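Estance School of Hospitality and Food Service
Unit 4: Storing Fresh Produce
Handout 2: Ripening, Ventilation and Stock Rotation
Module leader: Mikkel Ravn

4.1 Purpose of this handout

These notes accompany the second lecture of Unit 4 and should be read before the practical session in the Dudthorpe kitchen. Students are expected to know the terms set in the glossary for Unit 3, in particular "respiration", "chilling injury" and "shelf life".

4.2 Ripening after harvest

Fruit remains alive after picking. It takes in oxygen, gives off carbon dioxide and loses water through the skin. In one group of fruits, known as climacteric fruits, ripening continues after harvest and is accompanied by a rise in respiration and in the release of ethylene gas. Bananas, apples, pears, plums and tomatoes belong to this group. Oranges, lemons, limes, grapes and strawberries do not, and will not become sweeter in storage.

Ethylene given off by one item may speed the ripening of its neighbours. Leafy vegetables and cucumbers are easily harmed by it and should be held apart from ripe apples and bananas.

4.3 Containers and air flow

A storage container should allow air to pass on all sides. Solid tubs hold moisture against the skin and encourage mould, particularly where fruit is stacked in several layers. Open mesh is preferred for short-term holding at room temperature. Baskets should be shallow enough that the lowest fruit is not bruised by the weight above it.

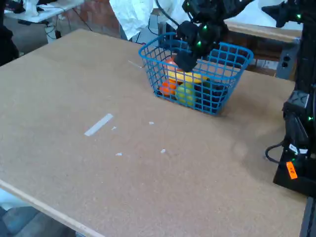

Figure 4.1. Mixed fruit (toy pieces) in a blue mesh basket.

Baskets are to be emptied fully before refilling. New stock must not be placed on top of old. Any item showing mould is removed together with those touching it, and the basket is washed and dried before it is used again.

4.4 Temperature

Bananas should not be refrigerated while unripe, as the skin darkens and the flesh fails to soften properly. Apples keep best just above freezing. Lemons and limes suffer pitting if held too cold for long periods.

4.5 Record keeping

The store record used at the Cemdale site is adopted for this module. Each entry gives the date received, the supplier, the condition on arrival and the initials of the person checking. Incomplete entries will be returned to the student.

4.6 Preparation for the practical session

Read sections 4.2 to 4.4 again and write a storage plan of no more than 300 words for a small café serving 60 covers a day. State which items you would keep apart and why.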